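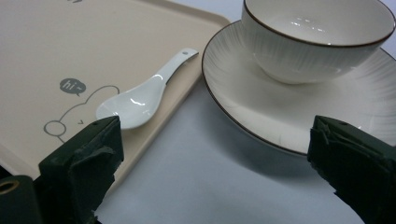

Fig. 4. Soup spoon on the beige tray, saucer to the right.

4.2 Setting the individual place

1. Lay the tray on a clean, level table.
2. Put the saucer directly on the tabletop, to the right of the tray.
3. Rest the soup spoon on the tray at a slant, with the handle pointing away from the diner.

Note: Spoons with a hole in the handle may be hung up after drying.

Caution: Ceramic spoons chip easily. Do not stack them beneath plates.

Filed under: Table Service > Trays and Small Ware
71 shares | 3 comments

Marisol Zavala: Does the same order apply to left-handed guests?

Andri Tanner: Section 4.5 covers that. The saucer moves to the left.

Gunhild Eskildsen: We use this at Vesberg for the lunch sitting. Clear enough for new staff.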